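Harken Plinden: Player's Guide
Section 4. Setting up your first harbor 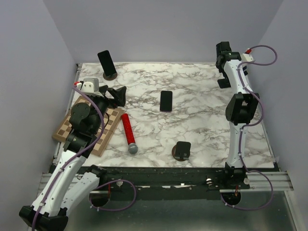
Page last changed: April, for build 1326

The start screen promises "a thriving port in minutes." Plan on an evening. The steps below assume a new game on the Nuser map, normal difficulty, with the tutorial switched off. You can leave the tutorial on if you like, but it tells you to build the fish market first, and I have yet to see a town do well that way.

1. On the main menu choose New Harbor, then Nuser. Do not choose Quick Start. It places your dock for you, usually on the shallow side, and the dock can't be moved later.

2. Set game speed to Slow. The slider will creep back to Normal after the opening message. Set it again.

3. You begin with 1440 coins. Put the dock on the north shore, where the water is dark blue. The placement tool shows green on light blue water too. Ignore it there. Small boats will land, large ones will circle until they leave.

4. Build two cabins and a well. The well has to touch a road tile. A well that doesn't touch a road still says "Working" in its info panel.

5. Open the Jobs tab and assign workers by hand. Auto-Assign is supposed to balance wood and food. In my games it sends everyone to wood.

Note: Vinzenz Strebel, who kept this guide up before me, swore that Auto-Assign behaves once you have 11 settlers. I tried it three times and lost two towns to hunger. His advice is still in the old version of the page if you want to test it yourself.

6. Save to a named slot before the first trader arrives.

Caution: Autosave keeps only one file per map. If the town is already starving when it saves, that is the town you get back.

7. The first trader is Diệp, with a cargo of rope and seed. Buy the seed. The rope is marked "rare," but every trader after that carries it at a lower price.

8. When food holds steady for a full season, upgrade the dock. The cost is 899 coins. The button lights up before you can afford the upkeep – check the Upkeep line, which is on the second page of the same window.

About the lighthouse

The in-game help says a lighthouse "attracts wealthy visitors." Edeltraud Hollenstein ran the same save with one and without one and saw no difference in visitors or income. It may do something on the larger maps. Until somebody shows me numbers, skip it and build a second storehouse.

If the dock shows "Blocked"

Check for a half-finished road on the tile behind it. Remove the road, wait until evening in game time, and lay it again. Restarting the game is the official fix and has not worked for me.

Next: Section 5. Winter stores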